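Door closing with a hand: tuning the contact phase in Tikus

Garba Shehu
2024-02-24

This tutorial continues from the one about grasp planning. There we made the hand hold things. Now we push a hinged door with the back-end planner from Tikus, without any grasp. It sounds more simple, but for me it took longer to make it stable, and I want to write the steps while I still remember them.

I assume that you have Tikus installed, that your arm is calibrated to the head camera, and that you can stream joint targets to the hand. I use the Kudo controller for the arm. If you use another one, the names of the parameters will be different but the order of work is the same.

What you need before you start

A small cabinet with one door and a vertical hinge.
A mat with some texture under it. On a bare smooth table my cabinet was sliding at every second try.
Arm and hand drivers running, with the emergency stop where you can reach it.
A recorded empty run of the arm over the table, so you know there is no collision with the cable.

Step 1. Estimate the hinge

Do not measure the hinge by hand. Open the door to three different angles, stop at each one and save a point cloud. Then call the hinge fitting tool with the three clouds. It gives back an axis (a point and a direction) and a radius.

Check the direction first. It should be almost parallel to the vertical axis of your table frame. If it leans, the usual reason is that the plane of the door was fitted together with the handle. Crop the handle out of the cloud and fit again.

Save the result in the object file, under "joint". The planner reads it from there and not from the command line. I lost one evening in January with this, changing a value on the command line that was silently ignored.

Step 2. Choose the contact area

The planner wants a rectangle on the outer face of the door. Two things fight each other here. Far from the hinge you need less force, but the hand must travel a longer arc. Close to the hinge the arc is short, but the force goes up and the fingertips may slip.

Also think about the handle. If the rectangle touches the handle, the planner can put a finger behind it, and then the hand pulls when you think it pushes. I leave a margin of 20 mm on every side of it.

Step 3. Set the hand shape

For pushing I use four fingers extended and the thumb free. Write this as a fixed posture, so the planner moves only the arm:

hand.mode = fixed
hand.fingers = extended
hand.thumb = free
hand.stiffness = 0.45

A lower stiffness makes the fingers bend before the door moves. A higher one makes noise in the torque signal, and the contact detector starts to give false positives.

The thumb needs its own collision check. With the hand low, it passes under the bottom edge of the door and comes near the mat. In the default file the thumb is excluded from the check, so please switch it on:

collision.ignore = []

Step 4. Approach and first contact

Run the approach at low speed and stop at contact. The program changes from "approach" to "contact" when the torque on at least two fingers is over the limit. Stay in this state and look at the hand before you continue. The fingertips should be on the flat part of the door and away from the handle. Then compare with the view in the planner window. If the real hand is lower than the drawn hand, correct the camera calibration – do not move the rectangle to compensate.
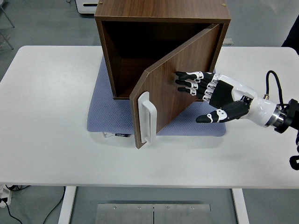

Step 5. Follow the arc

Now enable the arc controller. It moves the wrist on a circle around the hinge axis and keeps the push direction normal to the door. I started from an opening of 56 degrees. Two parameters are important:

arc.speed: begin with the smallest value and increase after a few good runs.
arc.normal_gain: if the fingers drift along the door, increase it a little. If the wrist shakes, you went too far.

Stop the arc a few degrees before closed and finish with a straight slow push. Otherwise the controller continues to rotate when the door cannot.

If it does not work

The state goes back to "approach" again and again: the torque limit is too high for your fingers, or the stiffness is too low.

The cabinet turns together with the door: reduce the speed first. If it still turns, move the rectangle away from the hinge.

The planner says "no path": look at the wrist limits. Often the arm base is too close, and moving the cabinet a little toward the center of the table is enough.

My object file and the posture file are in the Korkuvley folder of the Zitedo repository. The next part will be about opening the door by the handle.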